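How to Track Down a Grip That Lets Go on Folded Cloth

By Hortensia Farías
2019-10-29

We use cookies to remember your reading preferences. By staying on this page you agree to this.

If you have ever taught a pair of arms to fold laundry, you will know the particular sinking feeling of a grip that lets go halfway through a lift. Ours started doing it in May, and only with the left arm, and only on the second fold, when the cloth is already doubled and there is more of it to hold. I spent far too long blaming the software (sorry, Oriana!), so I am writing down the order I would check things in if I had to do it all over again.

Before anything else, stop the program and put both arms in hold. Keep the stop button within reach the whole time. A hand that drops cloth for no clear reason is a hand you don't understand yet, and you will be leaning in close to look at it. Please don't reach between the fingers while the arm is powered, even for a loose thread. I did once, years ago at Vulliddale, and I still have the mark on my thumb.

Next, go back to one piece of cloth and one motion. We used the lime green one, on the bare part of the big table, with the other cloths left on the shelves until we were done. Run the fold slowly and save the pictures from the head camera and from the wrist, so you can go through them later with a cup of coffee and no pressure. 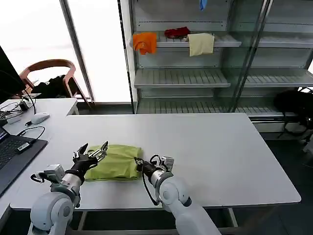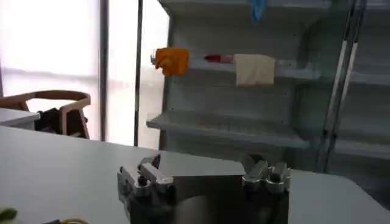 Both wrist views have the silver fingers in them; the first has them open, the second closed on the cloth. 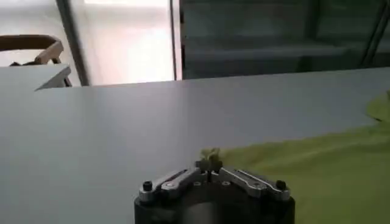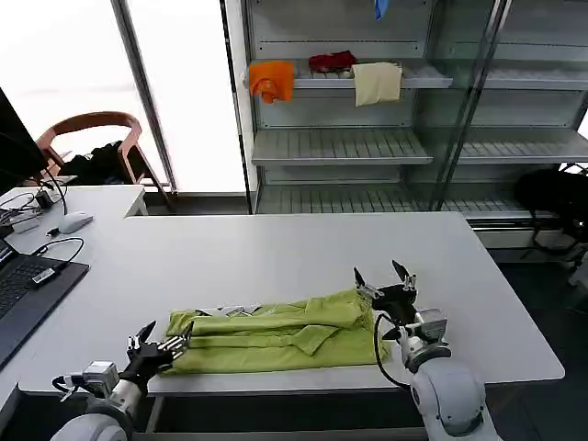
Now for the checks themselves, in the order I wish I had done them.

1. Read the grip log for the failed lifts and put it next to the log for the good ones. Ours records a position and a motor current. On the good lifts the current rose and stayed up. On the bad ones it rose, sagged, and came back a moment later, by which time the cloth was gone.

2. Power down and follow the hand cable from the wrist to the base. Go slowly, and feel for stiff spots as well as looking. Bend the arm by hand into the pose where the fault happens and check whether the cable goes tight. Ours did — the loop had been tied too short after a repair, and in the second fold it pulled on the plug every single time.

3. Unplug the connector and look at the pins with a good light. One of ours was pushed back a little. Replace the plug if you see this. Oriana Paredes, who is far more patient than I am, tried bending the pin forward on our old unit at Gedwood, and it lasted 25 lifts.

4. Retie the cable with enough slack for the farthest pose you use, then move the arm through its whole range with the power still off. Too much slack is its own trouble, so make sure the loop can't catch on the table edge or on the other arm.

5. Power up and run the fold at a quarter speed with nobody inside the reach of the arms. When that goes well, work back up to normal speed in small steps. We asked for 400 lifts in a row without a drop before we signed it off, and had to start over once when it let go at number 64. That one was a clamp screw I hadn't tightened properly.

There is one more thing I would change, and it has to do with what the program does after a drop. Ours used to carry on as if it still had the cloth, which meant the arm swung through the rest of the fold empty. Have it check the current after every lift, and stop and wait for a person if the reading falls. It took Oriana an afternoon to add, and I wish we had asked for it from the start.

If you have the same hand and a different fault, write to me and tell me which fold it happens on. I keep a notebook of these, and the Quezada people have already sent me two I can't explain.

Contact | Copyright Clirkberg Workshop Notes | Back to top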